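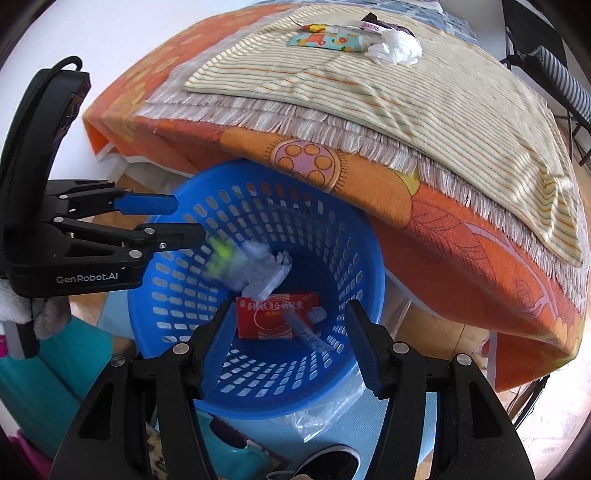
Courses > Personal Money > Week 5: Buying and Storing Silver

Reading time: 5 min

Okay, week 5! Last time we got through stocks and bond funds, and a few of you hung back afterward to ask about metals, so I moved this one up. These notes cover what I said in class plus a couple of things I skipped when the clock ran out on me.

Spot price and what you really pay

The spot price is the number you see quoted on the news. It's a wholesale price for large bars changing hands between big players, and you and I don't get it. We pay spot plus a premium, and the premium covers making the coin or bar, shipping it, and the dealer's cut.

Let's use the made-up numbers from the board. Say silver is at $20 an ounce and a dealer I'll call Findix wants a $5 premium on a one-ounce coin. You're paying $25. Buy 20 of them and you've spent $500, and the metal in your hand is worth $400 at spot. So a fifth of your money went to premium on day one! Silver has to climb a fair way before you're even, and that's assuming Findix buys back right at spot (plenty of dealers pay less).

Heikki Riihimäki asked whether bigger bars fix this. Partly, yes. The premium per ounce usually drops as the bar gets bigger. But a big bar sells all in one go, and you can't shave off a corner when the car needs brakes. I like a mix myself — some small pieces, one or two larger ones.

The spread

Write this one down, it's on the worksheet:

spread = dealer's selling price minus dealer's buying price

Always ask for both prices in the same phone call. If a shop will happily quote you the first and goes vague on the second, call somebody else. Spreads on silver tend to be wider than on gold when you look at them as a percentage, and they can get a lot wider when everyone is panicking at once.

Where to keep it

Three choices, and I've tried all of them.

At home. Cheap and private, but regular homeowner's policies often put a low cap on coins and bullion. Read yours before you buy, please. Also silver is bulky! The same dollars in gold would fit in your pocket.

Bank box. You pay yearly rent and can only get in during bank hours. The contents are not covered by deposit insurance, which surprised most of the room.

Vault storage. In our Turndale worksheet the fee is $80 a year flat. On $500 of silver that's 16 percent, every year, which is awful. On a much larger holding it's fine. Ask whether your metal is allocated (specific pieces set aside as yours) or pooled (you own a share of a big pile).

Taxes, very quickly

In the US, the IRS generally treats physical silver as a collectible, so long-term gains can be taxed at a higher top rate than stocks. Keep your receipts. Hilkka Lappalainen wanted to know about metals inside an IRA — there are extra rules on purity and on who holds it, and we'll get to that in November with the retirement unit.

For next time

Do the Turndale worksheet, both sides. Then call or look up two real dealers, get buy and sell prices on the same one-ounce coin, and work out the spread in dollars and as a percentage. Bring your numbers even if they look weird.

We use cookies to remember your settings and see which pages get read. Accept | Manage choices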